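Equipment Plan and Budget for Hand-Held Gripper Recording
Section 3: Requirements and purchasing
Authors: Kirsty McIver and Jessie Lindsay

3.1 Scope

The Nullondale project needs table-top manipulation recordings made in ordinary rooms outside the laboratory. This section covers the equipment to be bought for the second phase, starting in May. Computing and storage are costed in Section 4.

3.2 Requirements for the grippers

Each recording kit consists of one hand-held two-finger gripper with a wide-angle camera, one set of spare pads, a charger and a carry case. The pads are treated as consumables. They must be ribbed, replaceable without removing the finger body, and of a colour that stands out against wood and paper. Test objects are limited to items that fit between the open fingers and can be replaced cheaply.

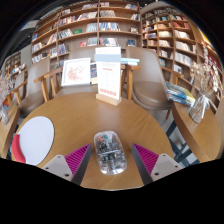
Figure 3.1. Gripper fingers with magenta ribbed pads, and a transparent computer mouse on a round table.

Clear plastic objects are kept on the test list. They are harder to segment than opaque ones, and the planned software has to deal with both. We have allowed for two spares of each clear object, as scratches change how the shell reflects light.

3.3 Quotations

Two suppliers were asked to quote for the same list. Sindis quoted £3,092 for complete kits, assembled and calibrated. Saxena quoted £2,089 for the same number of kits as parts, with printed finger bodies supplied and assembly left to us. We estimate 35 hours of student time to assemble and calibrate the Saxena kits. No money is charged to the project for this, but the hours come out of the recording period.

Spare pads are £71 per pack from either supplier.

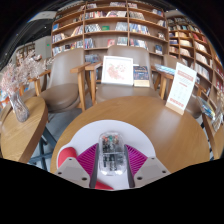
The choice depends mainly on the start date. If the order is placed before the end of term, the Saxena kits can be assembled in the workshop and the difference of £1,003 kept for spare pads and a second camera. If it is placed later, assembly would overlap with recording and the Sindis quotation should be accepted.

3.4 Recommendation

Order from Saxena, with two packs of pads (£142), giving a total of £2,231. Delivery should be to the Waritow store, where the kits can be checked against the parts list before being signed out. Camera mounts should be checked first, as a replacement mount has the longest lead time of any part on the list.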